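Right, a thread on a robotics result I've been itching to talk about. It's about teaching two robot arms to tidy a bench together without ever showing them a real bench. Longish, so get a brew on. 1/13

14 replies 29 shares

The usual way to teach an arm a job is to steer it by hand, over and over, and record everything. It works. It's also slow, and you end up with a robot that knows one table under one set of ceiling lights. Move a lamp and it goes to pieces. 2/13

So we've been building the practice runs in a simulator instead, which we call Zonania (there is a long story behind the name and I'm not allowed to tell it). Each run gets its own table, its own objects, its own lighting and its own junk in the background. 3/13

2 replies 11 shares

The bit I love is how little we try to make it look sensible. Stone walls where no wall would be, odd planks, hard sunlight falling across the table at a daft angle. If the policy has coped with all that, a slightly gloomy lab is nothing to it. 4/13

People have been scrambling backgrounds for years, so no claim to novelty there. What's new for us is scrambling the light and the clutter together, in the same run, while both arms are working. Shadows from one arm land on the thing the other arm is reaching for, and that used to wreck us. 5/13

Numbers! We generated 2,487 simulated runs of one task: pick up a tool, put it in a tray. Then we trained the same policy twice, once with plain backgrounds and once with the full mess. Same network, same number of runs, same training time. 6/13

6 replies 18 shares

Then 600 test runs for each, all in simulated rooms neither had seen. The plain one did fine on plain tables and fell over nearly everywhere else. The messy one barely noticed the change of room. I made a little noise out loud when the plot came up – a proper squeak. 7/13

It was slightly worse than the plain one on plain tables, mind. Not by much, but it's there in every repeat and it'll be in the write-up. I think longer training closes the gap. The Weidemann bench runs should tell us, and those are still in the queue. 8/13

Someone asked in April what these runs look like close up, and I never answered, sorry! Have one with a tray, a soldering-iron sort of tool and a lot of stone. 9/13

3 replies 22 shares 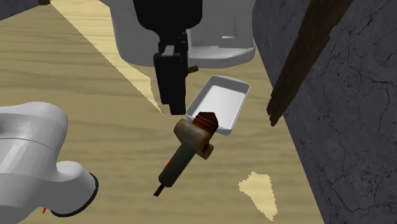
Two arms, one tray, and a patch of sunlight with very blocky edges. Simulated in Zonania.

Those stair-stepped edges on the light bother me more than they bother the policy. We tried smoother shadows in a smaller batch and the scores came out the same, only every run took far longer to render. So the jaggies stay, and I look away. 10/13

What does matter, much more than I expected, is long thin things lying at an angle. Tools with a handle at one end and a fiddly tip at the other are by far our worst group. The gripper goes for the middle, the tool swings round, and the tip catches on the rim of the tray. Boxes are a doddle by comparison. 11/13

9 replies 16 shares

Next up is the real hardware at Fornisby, with 2 arms on a proper bench and none of my nice tidy physics to lean on. I expect the scores to drop. I'd just like them to drop by less than they did with Liltley, our last attempt, which could hardly find the table. 12/13

If you work on this sort of thing and have a good trick for grasping awkward handles, please shout – I've got a whole whiteboard of bad ideas and would love to rub some of them off. Scene settings and the full results table go up with the write-up. 13/13

21 Jun 2025
17 replies 41 shares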